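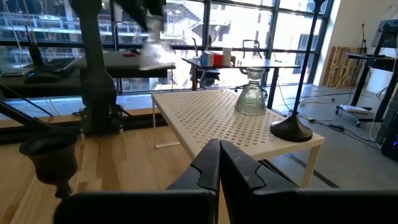

I've been at the Voncombe office for three years now, and for most of that time my job title was home goods inspector. I checked returned housewares. A vase came in, I turned it over, looked for chips, typed a grade into the system and put it on a cart. I did that all day with two other people, Lakmal Bepari and Marisa Russo.

Since September the title is handling operator. The three of us still work with returns, but a good part of the handling is done by arms now, and we set up the tasks, watch the runs and step in when something goes wrong. People keep asking me what that's like, so I'm writing it down once.

The first thing that changed was my wrists. I used to go home sore by the end of most weeks. I don't anymore. My eyes are more tired than they were, though, and I drink more coffee.

The second thing is the pace. With hand grading there was a number to hit and you could feel it behind you. Now there are long stretches where I'm waiting, then five minutes where I'm doing everything. Marisa hates that part. She asked to go back to hand grading in the mornings and Samuele Santoro, our manager, said yes, which surprised both of us.

Glass is still the hard one. A clear ribbed vase throws reflections off every side and the software doesn't always agree with itself about where the edge is. A dark goblet shape with a narrow stem is a different problem — there isn't much to hold, and if you grab it by the bowl you have to think about the rim. I knew all that in my hands already. I had just never had to say it out loud. Lakmal and I spent 14 days writing down how we pick things up, item type by item type, and it was the most interesting work I've done here.

It also made me uneasy, I'll admit. Once it's written down it isn't only ours. I asked Samuele straight out whether they planned to go from three of us to two. He said there was no plan to, and that he'd tell us if there was. I believe the first half.

The pay went up a little. The training was two afternoons with Christos Konstantinidis from the Hincombe site, who was patient and drew a lot of diagrams. I would have liked more time on what to do after a stop, which is where I still slow down. I keep my own notes for that, taped inside a cabinet door.

Lakmal likes the new job better without any reservations. I like it better on most days. Marisa is on hand grading until noon, then she comes over and takes the second shift of runs with me, and we argue about the radio.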